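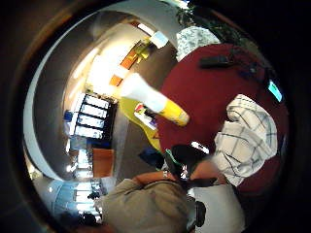
The Lamp at Dostmont is a historical drama film written and directed by Naveed Qureshi and produced by the small studio Cuteo. It is set in the fictional hill town of Dostmont during the last summer of a long drought, and follows a schoolteacher, a telegraph clerk and a retired court musician whose lives are changed by the arrival of a royal visitor. The film was first shown to the public in January 2020 and has since built up a loyal following among fans of period drama, who return to it for its music, its patient storytelling and one of the loveliest final scenes in any costume picture of its size.

Plot

Word reaches Dostmont that an elderly queen, traveling by train to the coast, will stop in the town for a single night. The town has had no decent rain since spring, the wells are low, and the local governor orders that the public fountain be filled for the occasion all the same.

Safiya, who teaches at the girls' school, is asked to write a welcome poem. She writes one about the water instead. Her friend Karim, the telegraph clerk, reads it and begs her to put it away, but he also makes a copy, and the copy starts to travel. Meanwhile the musician Ustad Rahim, who played at court as a young man and left after a quarrel he refuses to discuss, is told that the queen has asked for him by name.

The middle of the film takes place over one evening and most of a night. The queen, tired and far sharper than her attendants believe, slips away from the official dinner and finds Rahim tuning his instrument in the station waiting room. Their conversation runs for more than 10 minutes with hardly a cut, and it is a joy to watch. Old grudges come up, along with a song the two of them half remember. Safiya's poem, which has passed through many hands by then, is read aloud at last by the person least expected to read it.

In the final scene the train leaves at dawn. The fountain has been turned off, and the schoolgirls carry the remaining water home in pots and kettles while Rahim plays on the platform.

Cast and characters

The cast is made up mostly of stage actors, many of them appearing on screen for the first time. The queen is never named and wears no crown at any point – Qureshi wanted audiences to learn her rank from how other people stand when she enters. Safiya was written as a minor part in the first draft and grew with each rewrite until she became the center of the story. Karim provides most of the comedy, especially in the scenes where he tries to send official messages and private ones over the same line.

Production

Qureshi began the script as a short play about two people waiting for a train. It was performed in a school hall before he expanded it for the screen, and traces of the stage version remain in the waiting room scene, which was kept almost word for word.

Filming took place in the village of Wokmont, where an unused railroad station was repainted and given working lamps. The production spent three weeks there and then moved indoors for the school and the governor's house. The fountain was built for the film and was left in place afterward at the village's request.

The costumes deserve special mention. Rather than fill the screen with jewels, the designers worked with faded cottons, mended sleeves and coats that have plainly been handed down. Safiya has only three outfits in the entire film, and attentive viewers can follow the passing days by which one she is wearing. For the crowd at the station, 74 extras were dressed in clothes borrowed from family trunks in the surrounding area.

Music

The score is built around a single melody known in the film as Bhutto's Song, after the ferryman who is said to have made it up. It is first heard in the opening minutes, whistled badly by Karim, and it returns in different forms until Rahim finally plays it in full. Hearing all the pieces come together is a wonderful payoff, and many viewers report going straight back to the beginning to catch the hints they missed. A recording of the score was released in August in a pressing of 1000 copies.

Historical background

Dostmont and its queen are not drawn from any one place or ruler. The film borrows freely from the world of nineteenth-century royal tours, when railroads made it possible for monarchs to be seen by people far from the capital. Details such as the printed menus, the hurried whitewashing of walls and the endless telegrams about seating are all in keeping with the period. The telegraph equipment in Karim's office is of a slightly later type, a slip that fans enjoy pointing out.

Reception

Early audiences praised the performances and the waiting room scene in particular. Some viewers found the first half hour slow, and the subplot about the governor's nephew is often named as the weakest part – it disappears halfway through and is never settled. Others have defended the gentle pace, noting how much of the later feeling depends on those early scenes of ordinary school mornings and queues at the well.

The film has also found a place in classrooms, where Safiya's poem is sometimes read on its own. The full text is never heard in the film. Qureshi later published it in the booklet that came with the score, including four lines that had been cut.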